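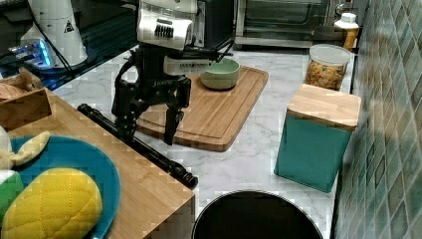
Lirkeck Evening Courses
Running a Small Kitchen, handout for session 12
Tutor: Zoia Kuzmenko

Worktops and what lives on them

Last time we did drawers, and several of you have since written to me about drawers. Please stop. We have moved on.

A worktop has two jobs, storage and work, and storage always wins if you let it. Before you buy a single new container, decide which stretch of the top is for cutting and leave it alone. It should be at least as long as your board when the board lies askew, as boards do.

Boards. A groove near the edge catches juice from tomatoes and roast meat. It also catches crumbs, which stay until someone runs a cloth round it, corners included. Wooden boards are wiped, dried and stood on edge. They do not go in the dishwasher, whatever your brother-in-law says.

Canisters. A coloured canister with a wooden lid looks handsome and tells you nothing about its contents. Label it underneath if you are proud, on the front if you are hungry. Clear tubs have the opposite fault: you see everything, including how long you have been meaning to finish it. Tall things go behind short things, unless you use the short thing daily.

Bowls. One out, the rest in the cupboard. A bowl left out empty will have keys in it by Thursday.

For next session: read the Hrytsenko chapter on larders (skip the part about geese) and bring a lid that fits nothing you own.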